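Chapter 4
Small Hands at Work: How Fine Motor Skills Grow

If you have ever sat on a very low chair and watched a four-year-old try to close her own coat, you already know something of what this chapter is about. You will remember the bitten lip, the long pause, the second try (and the ninth), and perhaps the small glow of pride at the end of it all. It is slow work, and it can be hard for a busy grown-up to sit still through. I would like to ask you, for the length of this chapter at least, to sit still through it with me.

In Chapter 3 we followed the big movements — rolling, crawling, climbing, running. Now we turn to the hands. By fine motor skills we mean the small, careful movements of the fingers, the thumb and the wrist, along with the eyes that guide them. A child calls on these skills when she picks up a pea, turns a page, threads a bead or pulls a strap through a buckle. Children come to them at their own pace, and you will meet plenty of happy, healthy children who are early with one and late with another.

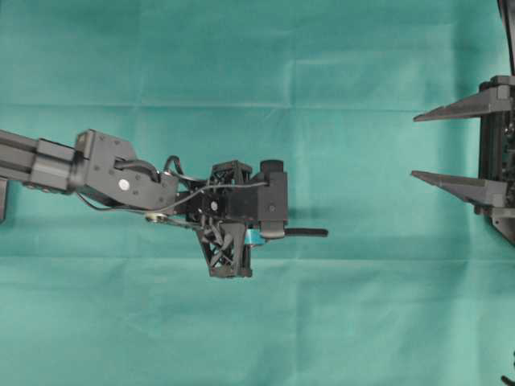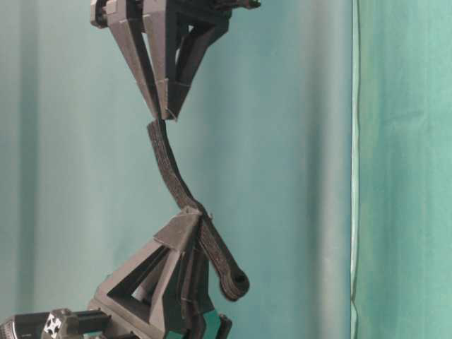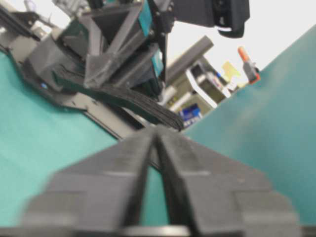
Figure 4.1. Grippers at a teal work surface. The middle picture shows a black strap held between the fingertips.

We will begin with the baby's first whole-hand grasp and move on to the pincer grasp, in which thumb and finger meet at their tips. From there we will look at how the two hands learn to share a job, one holding steady while the other does the fiddly part. Many students are surprised by how much of this learning happens at snack time, at the sink and by the coat pegs, far from anything a teacher has planned.

Much of the chapter draws on notes kept at the Stesdale nursery, where Reginald Boateng and his staff followed 36 children from one August to the next. You will also read about Weidong Jiang's playroom in Ultbridge, which put buttons, lids and lacing cards on an open shelf and then let the children alone with them. I visited both while I was writing, and I am still grateful for the tea.

Before you read on, spend a little time with a young child you know, if you can, and write down what the hands do over a single meal. Keep your notes short and plain, and try not to help unless you are asked! We will come back to them in Section 4.2.

Key words for this chapter: grasp, pincer grasp, bilateral skills, hand preference, self-care

4.1 The First Grasp

A newborn's fingers will close around anything laid across the palm.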